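Can a Machine Put Away the Small Things? Notes on Household Chores and Automation

22 Feb 2024

Readers of this blog will know that its author has taken an interest in domestic automation for many years, and has generally been slow to recommend any of it. Several have written since December to ask whether that view has changed. The present entry is an attempt to reply to them together.

The question is usually put too broadly. "Housework" covers a great many jobs, and some of them were handed over to machines long ago. Washing clothes is one. Cleaning a bare floor is very nearly another. What remains, for the most part, is the work of picking things up, deciding what they are, and setting them down where they belong. It is light work for a person and is seldom noticed until it has been left undone for a week.

In this household the matter was first taken up with the Skalleo, a floor unit with a single short arm, which was kept for 24 days under a trial arrangement. The makers describe it as able to collect stray objects and return them to a bin. It did collect socks, and with some patience it collected a soft ball. Anything flatter than a paperback book was passed over. A set of keys defeated it on each occasion, and a charging cable had to be cut free of the wheels. At a purchase price of 1167 dollars, the unit was returned without regret, although the firm was courteous throughout and refunded the full amount.

The failure was instructive. The arm was strong enough and its reach was fair. It lacked any sense of how one object lies upon another. A sock on a floor is a single problem, and a heap of small belongings is a different order of difficulty, for in a heap each thing must be taken without disturbing the rest – or at least without sending the rest over the side of the bed.
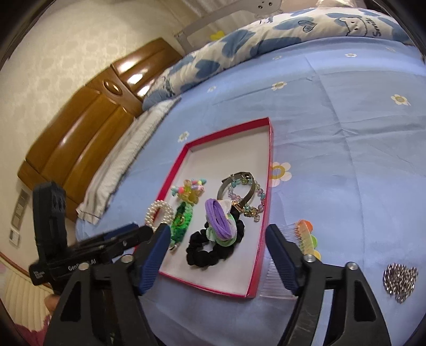
Hair ties, clips and bracelets in a shallow tray, with the gripper in position.

Sorting of this kind deserves more attention than it receives. A fuzzy scrunchie gives way when it is pressed, so that the jaws must close a good deal further than the eye would suggest. A bangle does not give at all. A beaded clip has to be held firmly enough to lift and gently enough to keep its beads. Where one hair tie rests on two others, the machine must also settle whether it has hold of one item or three. A child of six does all this while talking about something else.

Hand-held grippers are, in the author's opinion, the most sensible development of recent years. A person carries out the chore with the same sort of jaws a robot would have, and the limits of the tool become plain at once. Some tasks that appear simple are found to be awkward with two flat pads, and a few that appear delicate are quite manageable. Thin chains remain the worst case by a wide margin.

Correspondents have also asked about the Prultico sorting bench and the kitchen arm sold under the name Cele. The bench is intended for small workshops. It was seen at a parts supplier, where it placed identical brackets into cartons for a full hour and stopped twice. It is a good machine for brackets. When a single washer of another type was mixed in, an employee had to come over and clear the tray. The Cele arm has not been tried here, and no opinion will be offered until it has.

The position of this blog is therefore as follows. Machines may be trusted today with chores in which the objects are alike and the place is fixed. They should not yet be bought for tidying a bedroom. Whether that will hold for another 10 years is a matter on which better informed writers disagree, and the author would not be sorry to be corrected early.

A report on the Okia laundry folder will follow once the replacement part has arrived.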